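Keltow Releases Drallum 3, a Planning and Perception Suite for Tabletop Manipulation

New version brings grasp planning, object tracking and task scripting into a single package for research and integration teams

Keltow today announced the general release of Drallum 3, the latest version of its software for robotic arms working on cluttered surfaces. The release is available to all current license holders and to new customers through the company's regional partners.

Toy food, foam cubes and kitchen items share the table in the Keltow test area.

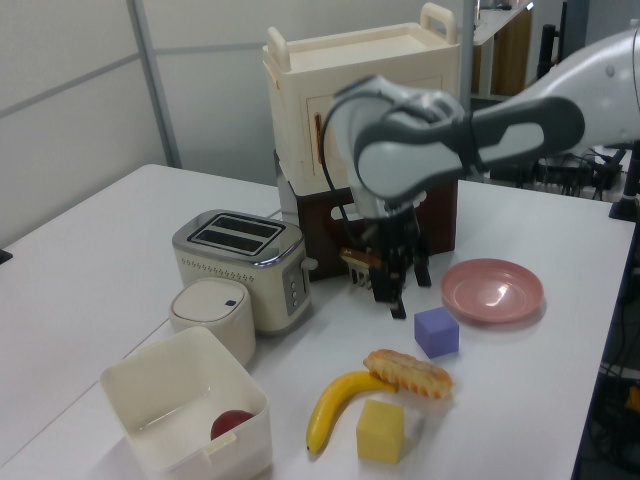
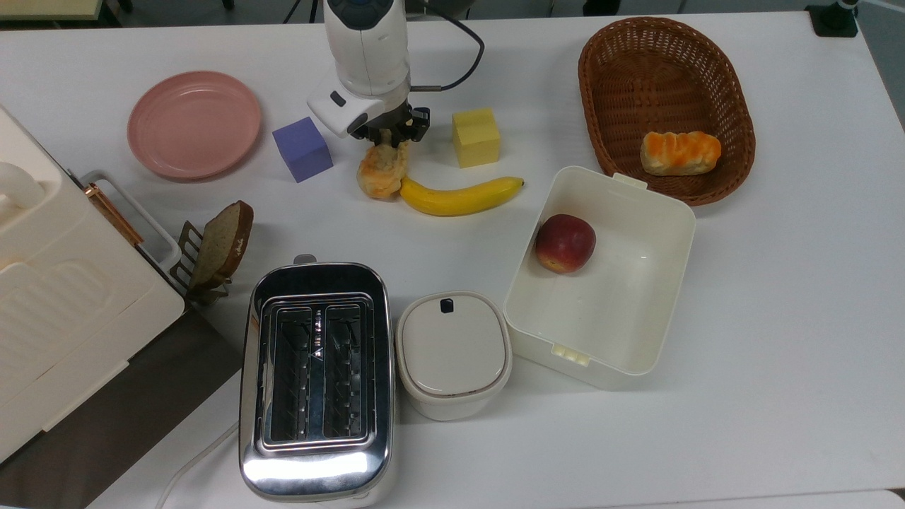

One Planner for Mixed Objects

Earlier versions of Drallum required a separate grasp profile for each class of object. Drallum 3 replaces those profiles with a single planner that proposes grasps from the measured shape of an item and ranks them by reach, clearance and expected stability. Soft and irregular items, such as bread rolls and fruit, are handled by the same routine as cubes and boxes.

The planner was tuned on the Nindex object set, a collection of 591 household and food items maintained by Keltow. Customers may add their own items to the set and retrain locally. No object data leaves the customer's network during this process.

Perception From More Than One View

Drallum 3 accepts input from fixed and moving cameras at the same time. The perception module merges these views into one model of the work surface and updates that model every 100 milliseconds. When an item is hidden in one view, its last confirmed position is kept until another view supplies a newer one. Operators can set how long a position remains valid before the arm must look again.

Calibration between cameras is now carried out from a guided screen in the Drallum console. The former command-line procedure remains supported for existing installations.

Task Scripting and Review

Tasks are written as short scripts in plain steps, such as picking up an item, moving it to a container or returning it to the table. Each step may carry its own speed limit and force limit. The console records every planned path with the sensor data used to produce it, so that a stopped task can be replayed and corrected offline.

Before release, the software completed a regression suite of 919 scripted tasks. Integration testing was conducted jointly with Michailidis, which will also provide installation and training services.

Availability

Drallum 3 is available for download from the Keltow customer portal. Licenses are issued per arm, with site licenses offered for larger installations. Customers with an active maintenance agreement receive the upgrade at no charge. Support for Drallum 2 will continue through July.

About Keltow

Keltow develops control, perception and planning software for robotic arms. Its products are in use at 400 sites, including university laboratories, contract manufacturers and food handling facilities.

Media inquiries may be directed to the Keltow press office.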